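Embouts de pince qui glissent, cellule de reprise

hrefna_bech
Bonjour à tous, et merci d'avance à ceux qui auront la patience de me lire ! Je m'occupe de la cellule Ilia de l'atelier, une petite pince à deux doigts qui prend des pièces rectangulaires sur un plan blanc. Depuis juillet elle en lâche de temps en temps, toujours au moment de remonter. J'ai nettoyé les embouts rouge orangé à l'alcool, refait le zéro, et ça tient une matinée, guère plus.
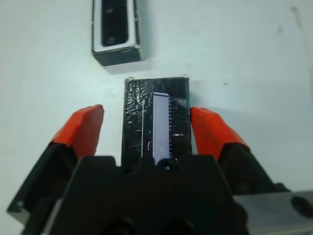 Le compteur affiche 648 cycles depuis le dernier changement d'embouts, et je trouve que c'est bien peu pour les jeter. Vous les gardez combien de temps, chez vous ?

selma.ang
Bonjour Hrefna ! Chez Dalsgaard on est montés à 941 cycles avec les mêmes, sans souci. Je regarderais plutôt le parallélisme des doigts : desserre les deux supports, ferme sur une cale bien droite, puis resserre en alternant. Un quart d'heure, café compris.

W_Eichhorn
Pas d'accord avec Selma, pardon. Un embout qui devient mat et lisse, ça se change, un point c'est tout. Le réglage ne rattrapera pas une gomme fatiguée.

hrefna_bech
Merci à toutes les deux, vous êtes adorables – même quand vous vous chamaillez. J'ai commencé par la cale, puisque ça ne coûte rien, et j'ai repris les essais doigts bien ouverts. 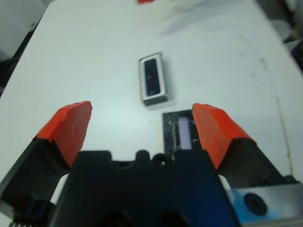 J'ai aussi baissé la vitesse de remontée à 15 mm/s, sur le conseil d'un collègue. Résultat : 2 chutes dans la matinée, c'est mieux mais pas encore ça.

selma.ang
Tu vois que ça bouge ! Regarde aussi le jeu dans la crémaillère, si tu en as une.

W_Eichhorn
Deux chutes, c'est deux de trop. Commande les embouts.

hrefna_bech
Bon, ils sont commandés chez Busteo, je remonterai le sujet quand ils seront posés.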